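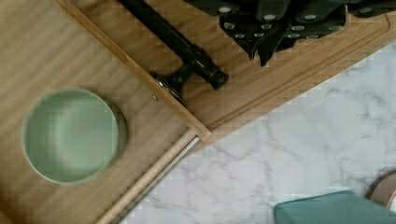 Workshop Tips: Comparing Grippers on Kitchen Drawers

By Mahnaz Yazdani
13 January 2021

A drawer is a good first test for a small arm at home. It has a pull, a slide that can bind, and a floor to put things on. These tips come from trying two grippers, the Lilov with flat fingers and the Plundska with curved rubber ones, on the same drawer with the same bowl.

Check the drawer by hand first. Pull it from one end of the handle, then the other. If it racks, wipe the slide and tighten the screws. A sticky drawer will make both grippers look bad.

Grip a bar pull near a mounting post. The bar flexes less there. The Lilov held best with its fingers square to the bar. The Plundska put up with a crooked approach but needed more room behind the bar.

Use a shallow bowl with a raised rim. Set it well away from the drawer walls so the fingers can come down on both sides of the rim. A matte glaze is easier on the camera than a shiny one. Pale green shows up fine against light wood. A wood-colored bowl gave Stijn Van Beek a lot of false edges.

Watch the shadow inside the bowl. With light from one side, the controller sometimes took the dark part of the inner wall for the rim. A second lamp cured most of it.

Keep knives out of the arm's path. Start at low speed and keep a hand near the stop button.

Marble is slippery under a clamp base. Put a rubber mat under it, and check the clamp again after every long run. Ours had crept toward the edge by the end of the first afternoon.

Change one thing at a time. We ran 8 tries per gripper before touching any settings, then swapped fingers and left the camera where it was. If you move the camera, recalibrate and start the count over.

Write down the misses. "Slipped off rim, left finger high" is more use later than "failed." Jarmo Riihimäki keeps his notes on masking tape stuck to the controller, and that works too.

Wash rubber fingertips with dish soap and let them dry overnight. Cooking grease gets on them sooner than you'd expect.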